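Kitchen tips from the Arnbridge robotics club

Open the fridge door all the way before reaching for a shelf. In the simulator our arm clipped the door bins in 46 of 161 runs, nearly always with the door half open.

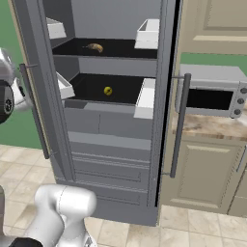 Keep soft fruit near the front -- Bhavana Kaimal puts hers there at home now too. Grip the handle near the middle and pull slowly.

Save your run before changing the shelf layout. Kitchen files go to Milagros Herrera by Sunday.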